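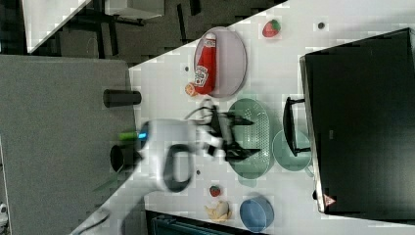

*play food on the white table, green colander in the middle*

**Play kitchen set - keep it together or split it up?**

**dishpan70**
Sorting out the play kitchen stuff before I put it on a shelf. Right now it's a lavender oval plate, the green colander, a pale green round dish and a blue bowl, plus food: ketchup, an orange slice, two strawberries, a croissant. There's more in a bag in the closet. Do you store dishes and food together or in separate bins? The shelf is 30 inches wide and I don't want to buy another one.

**marlow_b**
Separate. Dishes stack, food doesn't. I use the shallow Weltano bins, one for each. The food bin gets dumped out every day no matter what you do, so at least the plates stay put.

**tinroof**
Disagree with the above. We split ours and the kids only ever took out the food. Once I put a few pieces of food in the colander and left it on the shelf like that, they started using the dishes again. A colander is a decent bin anyway - it has a rim to grab and you can see what's in it through the holes.

**marlow_b**
Fine for five pieces. Try it with 70.

**tinroof**
I wouldn't have 70 out. We keep 7 foods out and swap them every month or so.

**Yule_pantry**
Are the strawberries from the same set? One looks smaller than the other. I have a Burkover set from a yard sale and the fruit in it is all one size.

**dishpan70**
No idea, it all came in a mixed lot. The sizes don't bother me.

**Yule_pantry**
OK. I'd check the smaller one if you have anyone under three around. Same with the orange slice, that one is little too.

**dishpan70**
Good point. Youngest is four but we do get visitors. Those two can go up high.

**kettleside**
Does the ketchup have a paper label? I washed a Pimard bottle in the sink and the label came off in one piece. Wipe it with a damp cloth and don't soak it.

**dishpan70**
White label with red letters. Haven't washed it yet, will wipe. Going to try the colander idea with a few foods and put the rest in one bin. If it's a mess by March I'll buy the second bin.

**marlow_b**
See you in March.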